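Pedia Sorting Board, white, with blue parts
Celtard - Bench Training and Assembly - Boards and Pegs

Overview

The Pedia is a flat work board for placing and sorting exercises. Blue parts are set out on a white surface and moved between printed outlines. It is used on an ordinary tabletop and needs no fixing to the bench. A dark, plain table surface gives the best contrast at the board's edges.

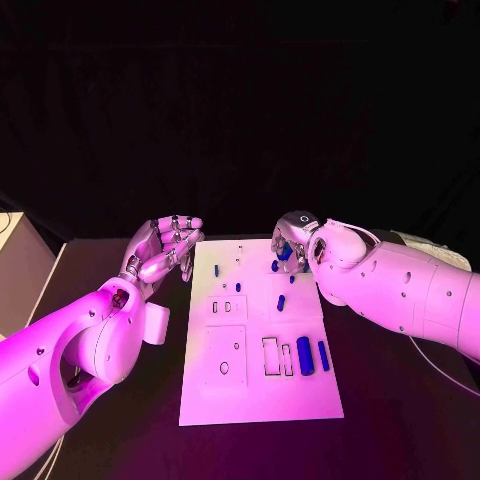
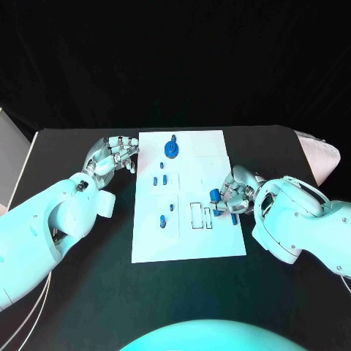
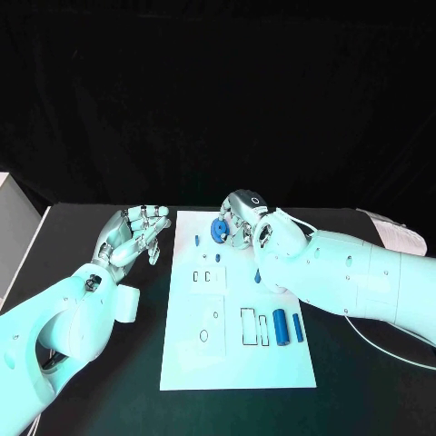 One reader's comment on the Tirkcombe trial notes was that the outlines should have been printed heavier from the start, as the lighter ones are hard to find under a ceiling lamp in the evening. Pillai, who handle our printing, now supply a heavier line on request. The standard board keeps the mixed line weights, with the black outlines for the rectangular slots and a light outline for the square area. Existing exercise sheets refer to both.

Board

The working face is white and matte. Outlines are printed flat on the face, so a part placed in one is located by eye and by touch only. There is no recess to guide it. Users who want a mechanical stop should order the recessed version, which is listed separately and does not share exercise sheets with this one.

The face accepts dry wipe marker, but leave marks no longer than a day. Pencil comes off with a soft eraser. Do not use solvent on the printed lines.

Parts

Parts are blue throughout. The set includes short pegs, taller cylindrical pegs and a round disc-shaped part. All of them stand on a flat end. Taller pegs tip more readily than short ones, and new users should begin with the short pegs and the disc.

Parts are not numbered. Exercise sheets identify them by height and shape, and the storage tray is cut to match.

Specifications

Board length: 600 mm
Board width: 300 mm
Board thickness: 3 mm
Board face: white, matte, printed
Part color: blue
Exercise sheets supplied: 27
Weight, packed: about 2 kg
Country of printing: see label on the reverse

Setting up

Lay the board lengthwise toward the front of the table. Wipe the table first. Grit under a board this thin will lift a corner enough to rock a tall peg.

Place the starting parts as shown on the exercise sheet and check that the slots to be filled are clear. Light from above and slightly behind the user keeps hand shadows off the outlines. Strongly colored light changes how the blue parts read against the white face, and should be avoided if the exercise depends on telling part from background. For height or shape exercises it makes little difference.

A black cloth or curtain behind the table is a useful addition where the room is busy. Any heavy, non-reflective fabric will do.

Exercises

The supplied sheets run from single placements to full resets. Early sheets ask for one peg to be lifted and set down inside a named outline. Later sheets use pairs of pegs standing side by side, where the first has to be removed without disturbing the second - this is the point at which most users slow down. The last group covers the disc, gripped at its rim and lowered level.

Timing is optional. If times are recorded, start at first contact with a part and stop when the last part is released. A peg that touches a printed line is scored as placed; a peg that falls is not, and may be stood up again once.

Care

Wash parts in warm water with a little dish soap and dry them before putting them back in the tray. Wipe the board with a damp cloth. Store it flat - boards kept on edge through a winter have come back with a slight bow, which can be corrected under weight over several days.

Replacement parts

Pegs are sold singly in either height. The disc is sold on its own. Replacement exercise sheets are supplied as a complete set. Boards ordered before November use the older tray, so state the order month when requesting a tray insert.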